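Filed under: Handouts / Writing for Families

Unit 2: Writing the Obituary

Course notes, Marleny Cáceres

An obituary does two jobs. It gives notice of a death and the services, and it leaves a short record of a life. Most of the ones you help with will be written by a son, daughter or spouse within a day or so of the death, often late at night. Keep the process simple for them.

Start with the facts. Get the full legal name, any nickname, age, town of residence, date of death, and date and place of birth. Ask for the names of both parents, including the mother's maiden name. Check every spelling against a document if the family has one. A driver's license is fine. A funeral program from an earlier death in the family is often better, as it will list relatives too.

Much of this turns up while the family is going through the house. Ask them to set papers aside before they sort the clothes and bedding.

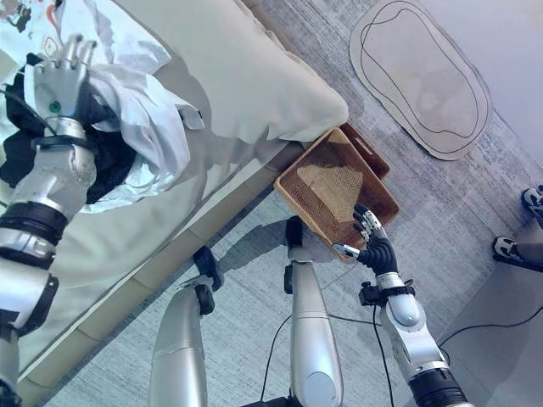
Clothing and linens on the bed.

Order of contents. Newspapers differ, but this order is accepted nearly everywhere:

1. Announcement of death
2. Birth and parents
3. Schooling and military service
4. Marriage or marriages
5. Work
6. Church, clubs and interests
7. Survivors
8. Those who died before
9. Services, visitation and burial
10. Memorial gifts

Survivors are where the mistakes happen. List the spouse first, then children in order of birth with their spouses in parentheses, then grandchildren, then brothers and sisters. Ask directly about stepchildren, former spouses and long-term partners. Do not decide for the family who belongs on the list – write down what they tell you and read it back aloud.

Cause of death is optional. "Passed away unexpectedly" and "after a long illness" are both common and need no further detail. If the family wants the cause named, name it plainly.
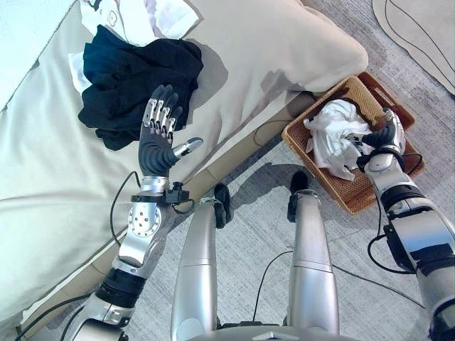

Length comes next. Many papers charge by the line or by the inch, so get the rate before you draft. The Cuervo obituary in your packet, written by Mercedes Cuervo for her father, ran to 555 words in the first draft. She cut the list of jobs to the two he held longest, Bellero and the Gutenside mill, and kept the paragraph on his 51 years of marriage. Compare the two versions and mark what was lost. Some of you will disagree with her on the bowling league.

Wording to watch:

– "Survived by" takes the living only. Use "preceded in death by" for the others.
– Give a "funeral service" if the body is present and a "memorial service" if it is not.
– Leave out the street address and the full birth date if the family is worried about theft or fraud.
– Put the time and place of the service in one sentence, with the town.

Before sending, have a second family member read the whole text. Phone the funeral home to confirm the service time, even if you have it in writing.

Assignment: draft an obituary from the Mthembu fact sheet, no more than two pages, double spaced. The fact sheet leaves out one parent's name and gives conflicting dates for the marriage. List the questions you would put to the family on a separate page. Due January 5, 2018.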